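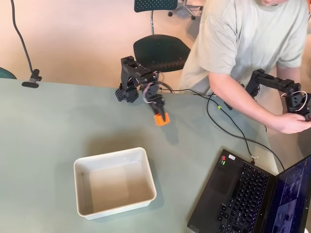

The ferry to Dretholm left at first light, and I was on it with a sandwich, a raincoat and my grandmother's map folded into my sock for safety (I was eleven, and socks seemed very safe to me).

I had waited all summer for this! My grandmother had told me about the bells of Dretholm since before I could read. There were 17 of them, hung in the cliffs and not in any church, and when the September wind came in from the north they rang on their own. She had heard them once as a girl. She said it was like hearing the sea remember a song.

The crossing took around 90 minutes. I spent every one of them at the rail, soaked and delighted, asking the deckhand what each rock was called. That one was Honum. The long one with the seals was Tondard. Seals! I waved at them with both arms and one of them slid off into the water, and I decided it had gone to tell the others.

At the landing my grandmother took my hand and we climbed. The path went up through heather and sheep and more heather, past the old Meinecke farm with its roof fallen in, and I talked the entire way. She let me. At the top she sat down on a flat stone, opened her thermos and told me to hush.

So I hushed. The grass hissed. A gull complained about something. My sandwich was mostly gone and what was left tasted of salt, and I was beginning to think I had got the wrong day, or the wrong wind, when one low note came up from under our feet.

I felt it in my teeth. Then a second bell answered from farther along the cliff, higher and a bit cracked, and then they were all going, tumbling over each other with no tune at all – and it was the best thing I had ever heard. I jumped up. I think I yelled. My grandmother was laughing with her hat blown back and tea all down her sleeve.

"Is it the same?" I shouted. "Is it the same as when you were little?"

"Louder!" she shouted back.

We stayed until the wind dropped, and very nearly missed the boat.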